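Seketti Household Words: a small word list for textile and laundry terms

Version 2, last changed 16/08/2022
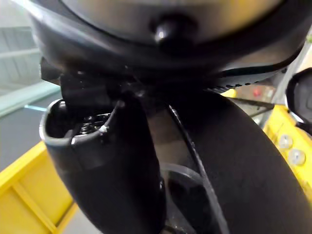
What is in this data

Seketti is a list of words that people use at home when they speak about cloth, washing, mending and storing of clothes. Each word is given in American English with a short meaning and one sentence of use. I started the list for my own study, because the dictionaries I had explained "hem" and "seam" with words that were more difficult than the word itself.

There are 225 entries. Of these, 13 are marked as regional, which means that I found them in some parts of the country only and a reader from another part may not know them.

Files

seketti_main.csv has all entries, one in each line.
seketti_regional.csv has only the regional entries, with one more column for the region.
notes.txt has my remarks on words I was not sure of.

The files are saved in UTF-8. The separator is a semicolon and not a comma, as many of the sentences contain commas. If your spreadsheet program puts everything in one column, please choose the semicolon by hand when you open the file.

Columns

word: the entry, in small letters, singular if it has a singular
kind: noun, verb or adjective
meaning: the explanation, written in easy words
sentence: one sentence of use
level: a number from 1 to 4, where 1 is a word for beginners
source: the letter V, A or O, see the next part

The level is my own judgment. I did not compare it with any official scale, so please do not use it for the grading of students.

Where the words come from

V is for the Vuvton sewing booklets, which were given out with a mending course I attended. I took only the single words from them. The meanings and the sentences are mine.

A is for the Amarasinghe list, an older glossary of cloth names that was shared with me on paper. I typed it in again. Several names of fabrics in it are now old-fashioned and I left them out, except "dimity", which I like and which still appears in novels.

O is for other, mostly words I heard in conversation and wrote down on the same day.

Known problems

"Press" and "iron" have almost the same meaning in the file. A tailor would separate them, and I plan to do it.

"Spin" is listed as a verb only. The noun, as in "one more spin", is missing.

The word "hamper" has its American meaning, for clothes that wait to be washed. Readers who learned British English will think of food.

Some sentences from version 1 had a mistake in the past form of "shrink". I have corrected all those I found. If you see "shrinked" anywhere, please tell me.

Roughly a third of the verbs have no sentence with "it" or "them" between the verb and its small word (hang it up, fold them over). Learners ask for this often.

How to use it

You can print the list, make cards from it or load it in the Brondo card program. For Brondo, remove the level column first, or the program reads the number as the answer side of the card.

Changes

Version 2: regional words moved to their own file as well; spelling changed to American everywhere ("gray", "color"); five double entries removed.
Version 1: first list, October of the year before.

License

Free for study and teaching, also in paid courses. Please keep the name Seketti with the files, and write in your copy what you changed.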